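Bralley Tenants' Network Questions Landlord Claims on "Smart" Heating Controls

BRALLEY, 13/03/2022 - The Bralley Tenants' Network today asked Selow Property Management to publish the figures behind its claim that new wireless thermostats will cut heating bills in every apartment it runs. The network says it has asked for those figures twice and has so far received a brochure.

Selow began fitting the Stunon thermostat in its buildings last September. Residents were told by letter that they could expect savings "from day one." The letter did not say how much, compared with what, or who had measured it.

"We would be happy to pay less for heat. Who wouldn't?" said Katia Mazza, chair of the network. "But a sentence in a letter is a promise with no number attached. If there was a trial, show us the trial. If there wasn't, say so and stop telling people their bills are going down."

The network collected winter bills from 36 households in Selow buildings and compared them with the same households' bills from the winter before. In 20 of them the bill went up. In nine it went down. The rest stayed within a few dollars either way, or could not be compared after a change of billing period.

The network does not claim that the thermostats caused the increases. Fuel rates changed between the two winters, and 36 households is a small group made up of people who chose to send in their bills. It says those same limits ought to apply to the landlord, who has offered no sample at all.

Several tenants also reported trouble with the controls themselves. Pierina Farina, who has lived on the Thái Street side of the complex for nine years, said her unit goes back to a lower setting overnight whatever she enters. "They told me it was learning my habits," she said. "My habit is being warm. It has had all winter to learn that." 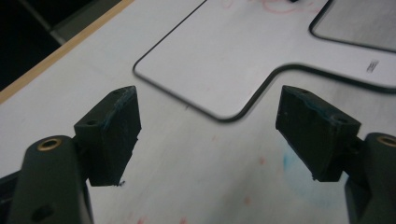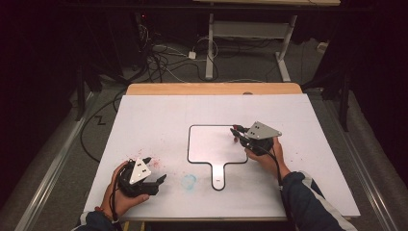
Tabletop work on a white surface.

Selow has said that the system "adapts to each home" and that complaints are "isolated." The network asked how many complaints had been logged and was told the company does not share service records. Dario Zuccaro, who handles casework for the network, said he could not see how anyone outside the company was supposed to check the word "isolated" under those conditions.

"I have a folder of these," Zuccaro said. "Maybe it is a small folder next to the number of apartments they run. I would like to know. They are the ones with the other number."

The network is also concerned about a $6 monthly "comfort technology" charge now appearing on some rent statements. Tenants who asked about the charge were told it would be covered by their savings. Maricruz Rosales, whose bill rose this winter, said she is still waiting for a savings figure to set against it.

The network is asking Selow to release any test results it relied on, to drop the monthly charge until those results are public, and to let tenants who want their old thermostat back have it refitted at no cost. It has asked for a written reply and will post whatever it receives in full, including any figures that prove the network wrong.

Tenants who wish to add their bills to the comparison may leave copies at the network's office. Names and apartment numbers will be removed before anything is published.

Media contact: Katia Fiore, Bralley Tenants' Network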